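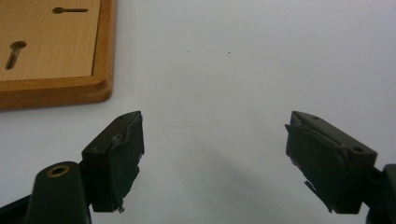
September. Damp readings taken at seven this morning, before the heating came on. The north wall of the back bedroom is at 604 on the meter's relative scale, down from the last set but still well above the party wall, which has hardly moved all summer. The wall cannot be used for hanging anything until the plaster has been left alone for a good while longer, so the pictures stay down. I went over the fixings in the meantime. The wooden piece has two keyhole slots cut into its flat face, one running level and the other on a slant, and I have always disliked a slanted slot on a wall that moves. A screw head sitting in a level or slanted channel depends on friction and on the plug behind it. In sound brick that is enough. In this plaster I would not trust it with a calendar. Brass screws, long plugs, and into the brick by at least 40 mm, or leave it on the table.

Wiesława Bednarek came at nine to look at the outside. She spent most of an hour on the gutter side and very little indoors, in the right proportion. Her view is that the render is the main fault. It was done in a hard cement mix over soft brick, presumably by the owners before last, and has hairline cracks running down from the corner of the window. Water gets in through the cracks and cannot get out again through the face. She tapped along the whole width with the handle of a trowel and marked the hollow areas in yellow crayon. The hollow part is larger than I had assumed. It begins under the sill and continues to the downpipe, then stops abruptly at the line of the old lean-to, where the wall was protected and the render seems to have been patched separately.

She does not want to inject anything. I had a quotation from Vallard for a chemical course along the base of the wall and showed it to her. She read it twice and handed it back. The reading profile does not support rising damp: the figures are highest at window level and fall off towards the skirting, and a wall drawing water up from the ground ought to show the reverse. I had plotted this in the spring and had not drawn the obvious conclusion from it, having been too taken up with the salts.

On the salts. I scraped a sample from beside the window and another from behind the wardrobe. The first gave a strong result on the nitrate strip, the second almost none. Wiesława thinks the first is contaminated by whatever was in the old plaster and should be ignored. I am less sure. The strips are past their date and I will repeat the test with a new packet before writing anything in the house book. 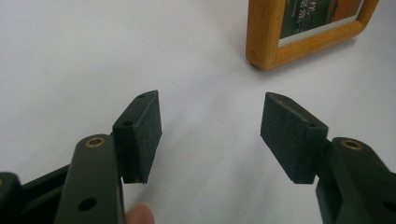 The order of work, as far as we got with it before she had to leave: gutter first, then the downpipe joint, then hack off the hollow render, then wait. She was firm about the waiting. The brick should stand open to the air through a dry spell, and with September half gone there may not be one. The alternative is to sheet it loosely over the winter and do the lime work in spring. A lime render put on late and caught by frost will simply come away, and I would be paying for the scaffold again.

I asked about materials. She uses the Bouzid lime for this sort of wall and has no opinion on the others. The Dirby ready-mixed is easier to get here, but she finds it too strong for soft brick, and the bags in the builders' yard had been stored against an open door. I have written down both and will ask for prices on each delivered to the house, as neither of us has a vehicle that will take the load.

Inside, the gypsum skim has to come off the north wall as far as the chimney breast. I started on a trial patch after lunch, low down behind where the bed was. The skim parts from the undercoat without much effort. Behind it is a grey backing plaster, then something older and browner with hair in it, in better condition than either. I stopped there. If the hair plaster is sound across the wall it should be kept, and I do not want to find that out with a bolster at the end of a long day. The dust has reached the landing in spite of the sheet over the door. The sheet needs a batten at the bottom.

The dehumidifier, a Fluvavero, has been moved from the hall to the back bedroom with the door shut. Tank emptied at two and again at six. I am measuring the water in the kitchen jug, which is not accurate, but the error should be much the same each time. Humidity in the room was down a little by evening. Most of that will be the air and the bedding, and very little of it the wall. I will keep the log going for a fortnight before reading anything into it.

Gutter: the bracket above the back door has pulled out and the run now falls the wrong way, towards the stop end. I could see the tide mark from the ladder. Standing water there goes over the back edge and directly on to the render above the window, exactly where the crayon begins. The bracket is a pattern I have not seen in any shop. Some 100 mm across the gutter, fixed to the fascia with a single screw, and the fascia itself soft at that point. I pushed a screwdriver into it further than I liked.

To do tomorrow: ring about the scaffold, new strips, a length of fascia board, masks. Ask next door if their side of the downpipe was ever relaid. Readings at seven as usual, same points, pencil marks still legible except the one by the socket, which I have redrawn.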